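**Flunden round tablecloth, blue plaid. $47, in stock**

I've wanted a proper everyday cloth in the shop for ages, one you can leave on the table all week and eat breakfast on without feeling like you're at a wedding. Flunden is it! It's a soft periwinkle blue with a plaid of thin stripes, some white, some pink, running both ways, and if you look closely there's a faint white line woven in that looks a little like handwriting. I get asked what it says. It says "love", in a looping script, if you look closely enough.

The blue moves around a lot depending on your light. In my kitchen in the morning it's nearly lavender, and by late afternoon it's closer to a blue-grey. If you're matching it to painted chairs, please order the swatch first (it's free, just add it to your cart with nothing else and the postage drops off at checkout). I had a run of returns last December that were all about the color, and every one of them could have been saved by a swatch.
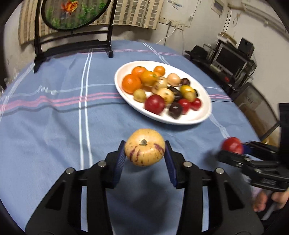 I'm a big believer in fruit as the thing in the middle of the table. Flowers are lovely but they're always in the way of somebody's face, and you can't eat them. With a cloth this color I go for oranges first, the biggest ones I can find plus a few little ones, and then something dark next to them. Purple plums look fantastic on it. Pepino melons are my other favorite if your store carries them, pale cream with those purple streaks, and they pick up the pink in the stripes in a way I never planned for but will happily take credit for. If you can't get pepinos, a pale pear does nearly the same job.

## Size and fit

Flunden comes in one size for now. It's cut for a round table that seats four, with a 12 inch drop all the way around, so it hangs above your knees when you sit down. On a smaller table you'll get more drop, and I like that fine, but it can bunch up in your lap. On a six-seater it's going to look skimpy. Measure straight across the widest part of your table before you order, and if you're stuck between yes and no, send me the measurement and I'll tell you what I'd do.

People ask about square tables too. You can do it! The cloth won't reach the corners the way a square one would, so you'll see some tabletop, and I've had customers put it over a plain white cloth for that reason. I think it looks great that way, very summer porch.

A larger size is on my list. I don't have a date, so please don't hold off on my account.

## The plates

I sell two white serving plates that go with the cloth, and they're listed separately so you can pick.

- **Politis**, the oval one. Good for piling things up high. I use it for fruit, for roast chicken, for corn in August. It fits on a narrow shelf, too, which was half the reason I ordered it.
- **Rosidano**, the big round one, 12 inches across. Better if you like things laid out flat where everybody can see them, so cookies, sliced tomatoes, cheese. It does need a wide cupboard. Mine lives on top of the fridge.

Both are plain white with no pattern, on purpose. There's enough going on in the plaid. If you already own white plates, use those and keep your money, I won't be offended.

I do get emails asking which plate I'd buy if I could only have one, and my answer changes. At the moment it's Politis. Ask me again once the cookie baking starts.

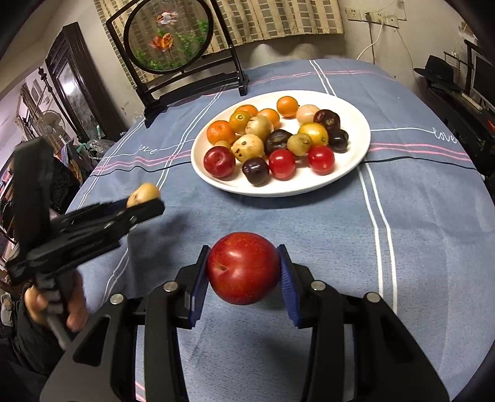
A few things I've picked up from doing far too many fruit plates. Wipe everything with a dry dish towel first, plums especially, if you want them to shine (I skip this if I want them to look dusty and fresh from the tree, and that's nice too). Put the big stuff toward the back and the little stuff in front. Mix in something you don't usually see in a fruit bowl: I've used small pale potatoes before and people loved it, though do mention it before somebody takes a bite. And take out anything soft every evening. Plum juice on a pale cloth is a headache, so let me get to that.

## Washing it

Cool wash, low spin, hang it up while it's still damp and pull the edge straight with your hands. I hardly ever iron mine. If you do, go over it on the wrong side with the iron on medium.

For stains:

- **Plum, berry, red wine:** cold water right away from the back of the cloth, then dish soap, then the normal wash. No hot water until the mark is gone.
- **Tomato:** scrape off what you can, cold water, soap. A morning in the sun helps a lot with whatever is left.
- **Candle wax:** freeze it, crack it off, and iron through a paper towel.
- **Mystery spots:** dish soap. It's always dish soap in my house.

Please don't bleach it. The pink stripes go first and then you've got a different tablecloth.

The first wash will take it in a touch. I've already allowed for that in the drop I gave you above, so measure your table and forget about it.

## Clips, if you eat outside

Firik clips are sold in packs of five and they grip the cloth to the table edge so the wind doesn't flip it into the salad. They're small and they don't leave a dent in the fabric. They won't open wide enough for a really chunky farmhouse tabletop, so check yours before you add them. I keep a pack in the picnic bag and another in the kitchen drawer for when the back door is open.

## Shipping and returns

I pack orders in the morning and drop them off in the early afternoon, so anything that comes in before noon usually leaves the same day. Cloths go out folded in paper. Plates get their own box inside a box, and if one still turns up broken, send me a picture and I'll mail another, no need to ship the pieces back.

Unwashed cloths can come back for a full refund. Washed ones can't, sorry, so spread it out on the table and live with it for an evening before you run it through the machine.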